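Spills and Drink Rings on a Light Timber Table
Household tips, updated Dec 29, 2022

Pale timber tops show everything. Tea, coffee and cordial leave a colour, plain water leaves a white bloom, and a cold glass leaves a ring. Most of it can be avoided if the liquid comes off within a few minutes. The notes below are for tables with a clear lacquer or hardwax oil finish. If your table is raw or waxed timber, skip to the end.

Before people sit down

Put a folded tea towel at each end of the table, within reach of a seated person. A roll of paper towel in the pantry is too far away once a jug has gone over.

Fill jugs to no more than two-thirds. A 700 mL jug holding 500 mL pours cleanly and is much easier for kids to manage. Keep tall stemmed glasses away from the spot where people reach across for the jug.

Paper cups are light and tip easily. A slice of lemon on the rim pulls the weight to one side, so drop it in the tea if the cup is nearly empty.

When water goes over

Leave the drinks where they are for a moment and block the spread first. Lay the towel flat along the side of the puddle nearest the table edge, then work inward. Wiping in big circles only pushes water under the other cups.

Once the edge is held, lift each vessel one at a time, dry its base, and set it down on a dry part of the table. A wet base is what makes the ring. Glass jugs and stemmed glasses hold a surprising amount of water underneath, and a glass full of ice will keep sweating after you've dried it, so it goes on a coaster.

Check the joins last. Run a dry corner of the towel along any seam between boards, and wipe under the lip of the table where drips collect.
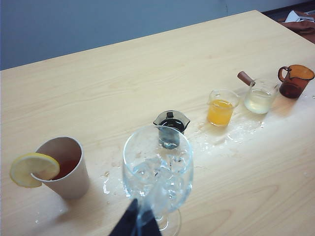
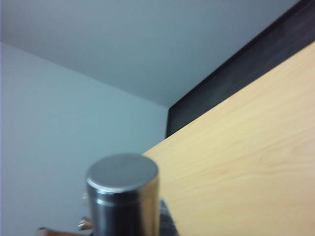

First picture: water spilled among the drinks. Second picture: a lidded metal canister and pale timber.

Metal on timber

Metal containers need the same care as glasses. A steel canister with water trapped under it can leave a grey or black mark, particularly on oak, and these marks go deeper than a glass ring. Dry the base and the groove under the lid, where water can sit and run down later. Felt dots on the base help, but replace them if they get soaked.

Cleaning up colour

Juice is sticky as well as acidic. After blotting, go over the spot with a well-wrung cloth and 300 mL of warm water with one drop of dish liquid, then a second cloth with clean water, then a dry one. Tea and coffee get the same treatment. Don't use vinegar or bench spray on oiled timber, as both dull the finish.

White rings

Leave a fresh ring overnight. Many fade without help. If it's still there the next day, put a dry cotton cloth over it and press with a warm iron, no steam, for a few seconds at a time. Lift and look between each press. Test under the table first.

Raw or waxed timber

Blot straight away, wipe the whole board lightly with a damp cloth so it dries evenly, and stand a fan nearby on low. Rewax once it has dried right through, usually after two days.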